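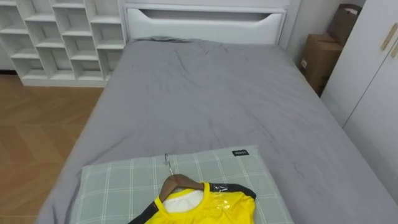

Genalyn Pangilinan: Can we please settle who is meant to be in the room when it runs? We were told the hanging-up would come off our list. At the moment it is still on our list and we also have a robot to wait for.

Johanna Aebischer: Fair question, and I've changed the ticket title to cover it. Was "Fraser stops before hanging up garment". Now "Fraser stops before hanging up garment / staff time in room". I'll take the stop first and the staffing after it, as one mostly causes the other.

Ticket status: Open
Site: Candetville, residents' rooms
Unit: Fraser (two arms, walking)
Task: Garments, bed to rail
Reported by: Genalyn Pangilinan
Assigned to: Johanna Aebischer, Prumon support

Original report

Fraser is supposed to pick up clothes that have been laid out on the bed on their hangers and put them on the rail. It gets hold of the clothing, waits, lets go and asks for help on the tablet. Whoever is nearest has to go in, press Continue and stand there in case it asks again. On the early shift it asked so often that I hung the rest up myself and did the beds late. It does the same with thin tops and with shirts. Coats seem to be fine but we don't get many now it's April.

No damage to anything. No falls.

Reply, 09:20

Thanks. Please leave the settings as they are for now. A few things I need to know:

Does it stop before it has touched the garment, or after?
Are the clothes in a dry cleaner's cover or bare?
Is the hook of the hanger pointing at the headboard or towards the foot of the bed?
Has anyone moved the rail or the wooden steps?

Reply, 09:50

After it has touched it. Some are covered and some aren't, it depends what comes back from the laundry. We put the hook towards the headboard, that's what the sheet on the wall in the office says. The steps get moved when we hoover and go back in the same place as near as we can manage.

By the way the office sheet is out of date, it still says to lay things straight on the bed. We've been using a pillow underneath for weeks. Whoever set up the second room told us to do that and we carried on.

Reply, 10:15

I didn't have the pillow in my notes, so that helps. The stored surface height for the bed is the height of the bare sheet. If the garment is on a pillow, the fingers meet cloth sooner than expected, and the unit can treat that as a bump instead of a grip. It will then hold still, check, and let go.

I've pulled the logs for the morning. Out of 55 attempts most of the stops have the same code, early contact on the left hand. A smaller group have a different code, hanger hook not found. I'd like to treat those as separate faults. 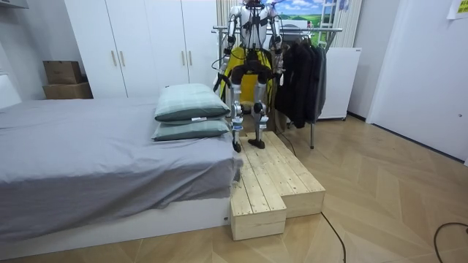

The steps matter for the second group. When Fraser plans the walk from the bed to the rail it works from the position it had for the steps at set-up. The limit is 200 mm. Beyond that it will still go, but it looks for the hook from the wrong angle first and then tries again, and every retry ends with a request on the tablet. So a small shift during the hoovering is allowed and a large one costs you time.

What I would like you to try, in this order:

1. Put the steps back against the foot of the bed and put tape on the floor at the corners.
2. Lay the next garment on the bare sheet with no pillow, and run once.
3. Put the pillow back and run again with the same garment.
4. Tell me what the tablet says each time, word for word if you can.

Please keep the cables on the floor out of the way of your feet while you're in there. Use the pause button before you walk between the unit and the bed, even when it looks as if it's standing idle.

Reply, 11:05

Done. No pillow: it picked up, got as far as the rail, hung it. Slow, but it did it. With pillow: "Contact earlier than expected. Check item." Same top both times.

The trouble with no pillow is that the shoulders of the thin tops go flat against the sheet and it then fiddles with them. I think that's why we were given the pillow in the first place. I don't want to swap one thing that makes it stop for another.

Reply, 11:30

Agreed, and I don't want you to change how you lay things out if that way works for you. I'll give the task a second surface height for "on pillow". You pick it on the tablet before the run. The pillow needs to be the same sort each time and lying flat. A plumper one will bring the fault back.

The new profile is on the unit now under the name Karau pillow - please ignore the first word, it's the name of the site I copied it from and I can't edit it from my end until the next update.

Reply, 13:40

Tried it on the tops. Works with the pillow. One stop, on a shirt in a plastic cover, "Grip uncertain". The cover was sliding about.
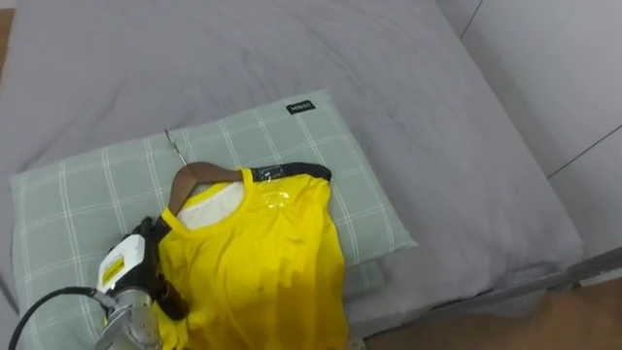
Left hand on the yellow top, hanger on the pillow.

Reply, 14:10

Grip uncertain on plastic is expected at the present force setting. It is at 500 on the internal scale. It can go up to 600, but I would prefer not to do that in a room where people's own clothes are being handled, and I'd want written agreement from the site before I did. For now, take covers off first or hang the covered ones by hand. Please note on the sheet which you do so that both shifts do the same.

Staffing

Now to the first question. I've read the site agreement again. It says a member of staff should be "available" during a run. It doesn't say in the room. I understand it has been read as in the room, and given how often the tablet was asking, I can see how that came about. With the number of stops we had this morning, somebody was going to end up standing there anyway.

My suggestion is that the tablet goes with the person on the corridor and not on the shelf in the room. Then you can be doing the next room and only come back when it asks.

Genalyn Pangilinan: I'd be happy with that on the late shift. On the early there are two of us and one is usually with a resident, so "available" can mean halfway through helping someone wash. I can't leave that to press Continue. If it waits without complaining, fine. If it keeps beeping then no. Can it wait?

Johanna Aebischer: Yes. I can set it to put the garment back on the bed, stay where it is and send one message. It will stay like that until someone comes. The cost is that the room isn't finished and the unit isn't free for the next one.

Genalyn Pangilinan: Then set it to that. A half-finished rail is all right, we've had those before. I also want it written down somewhere that if we finish a room by hand the time is counted as ours. Last month the summary showed the hanging-up as all done by Fraser, and the hours for laundry were cut on the strength of it. A fair bit of that was me and the night girl.

Johanna Aebischer: I didn't know the summary was being used for hours. It only records whether the room was closed on the tablet, and it has no way of telling who did the work. I'll raise that with our side as its own ticket and link it to this one. In the meantime there is a tick box called Manual finish, under More, on the page where you close the room. It's easy to miss. Rooms with that ticked are left out of Fraser's total.

Genalyn Pangilinan: Never seen it. I'll show the others at handover.

Changes made

Surface profile "Karau pillow" added, to be picked before each run when the pillow is used.
Wait mode switched on, one message only, no repeat sound.
Steps marked with tape by site staff.
Grip force unchanged.
Office sheet to be rewritten by Genalyn, draft to me for the wording on the pause button.

Still open

Covered garments. Manual finish box to be moved to the front page, request passed on. Site manager to confirm in writing what "available" means on the early shift.

Status changed to: Waiting on customer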